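Gripper rebuild, part 2

18 September 2020

The new fingers are on. The July set flexed at the root under side load, so Ramesh Sisodia recut them at Lernport with a thicker upper segment and a shallower angle. Print time was 33 hours for the pair, including one failed start.

Logging now runs on the Voturton board. Dropped packets went from 1,327 per session to 7 - the old USB hub was the fault, as Dace suspected.

Current test is bedding: hand-held gripper on one end of a blue sheet, arm on the other.

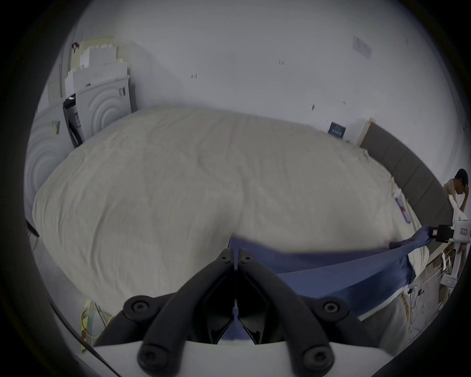
Grip force is still set by hand. Too low and a fold slips out, too high and the servo trips. Next job is a current limit in firmware, then shorter bolts.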